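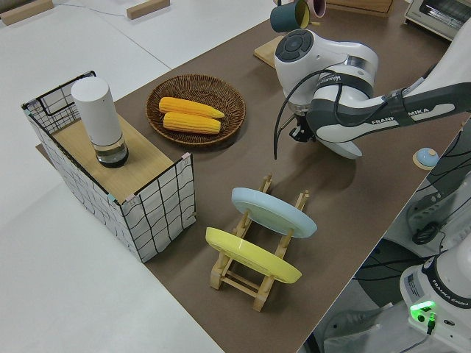

Beril Sönmez wrote under the April list that we should stop ticking "cable OK" without touching the cable, and that she wants a comment on every line, also on the good ones. I have tried to do it this way.

Arm cell, shared workshop Trerik, Tirnville
Weekly check, done 31 May 2024 by Duygu Ersoy

1. Base bolts tight, no movement when pushed by hand
OK. Checked with the key, all on the mark.

2. Base indicator light
OK. Green.

3. Cables at the base, plugs fully in
OK with remark. The plugs sit well, but the bundle curls under the table edge and a foot can catch it. Please fix it up with two more straps.

4. Cable from the wrist, free in all joint positions
OK. I moved the arm slowly by hand through the positions we use and nothing was pulled. The loop should not become shorter than now.

5. Gripper fingers, screws and pads
Not OK. Left pad is worn on one side. Spare pads are in the Kurtuluş drawer, I could not find the small key. Light objects only until it is changed.

6. Stop button reachable from the chair and from the door side
OK from the chair. From the door side I need one step more than I like. Stop tested 5 times, arm stopped each time.

7. Speed limit for work with a person near the table
OK. Set to 9 per cent, the maximum of 100 is locked with the password.

8. Objects on the table
OK with remark. Plates stand in the rack, corn in the basket. Any cup with liquid must be taken away before a new program is run for the first time – this was agreed with Plestanau and it is still forgotten.

9. Wall socket and fuse
OK. The socket is from 2005 and has a little play, I would like an electrician to see it.

Result: may be used, with the limit from line 5.

Comment added by Beril: Small key is in my toolbox, top tray. I change the pad on Monday and sign line 5 then.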